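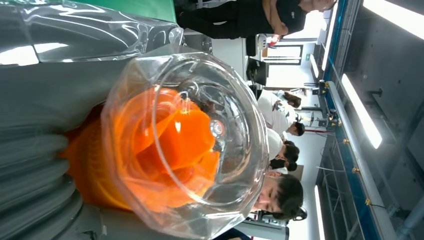

Household Manipulation Group, Service Desk

Ticket 3000-22: Gripper stalls on smooth round containers
Status: Open, waiting on requester
Opened: October 15, 2019
Requester: Magdy Benkirane
Assigned to: Rosalie Bühler
Project: Hivmont

Problem as reported

The kitchen and laundry routine stops with a grasp timeout when the target is smooth and wide. Glass bowl: the fingers close, the force reading climbs, then drops under the threshold before the lift command goes out. The controller reads the drop as a lost object and returns the arm to its home pose. Restarting the routine clears the error and the next attempt ends the same way.

Expected result: hold, lift, move to the second mark, release. This is one line on the chore list and the demo in January depends on it.

Log entries

Bühler: Checked the finger zero offsets against the last saved calibration. No drift. Reloaded the parameters anyway and power cycled the hand. Fault is still there.

Tamuno: The force trace dips at the moment the wrist starts to rotate. The wrist film is my first guess. If a fold of it gets between finger and bowl, the contact patch changes as the wrist turns. Please retape the loose end further back and run again.

Bühler: Retaped. 53 attempts on the glass bowl, 22 completed. Better than before, still not a chore anyone would hand over. The remaining failures all show the same dip, smaller.

Zaki: Is the bowl even worth the time? Half of what a house needs moved is bottles and jugs. I would sooner have a machine that can put the cleaning supplies away and never touches the glassware.

Bühler: Moving to the orange containers, then. Side approach, fingers low on the body, same speed limit as the bowl.
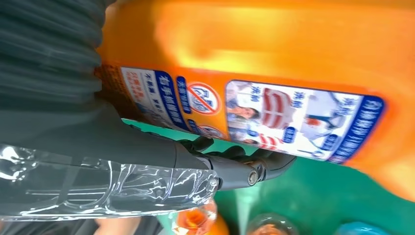 Step 2: Side grasp on the jug

1. Load the side approach profile. Do not reuse the bowl profile, as it opens the fingers too wide.
2. Set the contact threshold one notch down.
3. Close until first contact, pause, then close to hold.
4. Lift only after the force reading is steady.

Result: the hold is stable when the fingers meet bare plastic. On the printed label the reading wanders. Vision is a separate issue – glare on the glossy surface splits one container into two detections, and the planner picks whichever has the higher score. Abdel Hamid has the crops and will check them with the exposure locked.

Abdel Hamid: Confirmed. With exposure locked the double detection is gone for a single container. With several standing side by side the boxes still merge. The planner then aims for the gap.
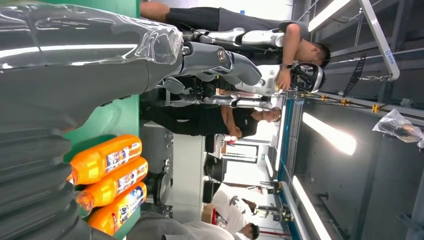
Category: Perception / Grasp planning

Workaround until the merge is fixed: leave a hand's width between bottles and run them one at a time. The operator keeps a hand near the stop button during the approach.

Benkirane: That means a person has to space out the bottles before the robot can tidy them. I could have put them on the shelf by then.

Bühler: Agreed. For the chore list I have marked "move one bottle" as working and "clear the table" as not working. The bowl stays at partial.

Open items
– Minimum box separation in the detector (Abdel Hamid)
– Slip check during wrist rotation (Tamuno)
– Decision on keeping the bowl in the January demo (Benkirane)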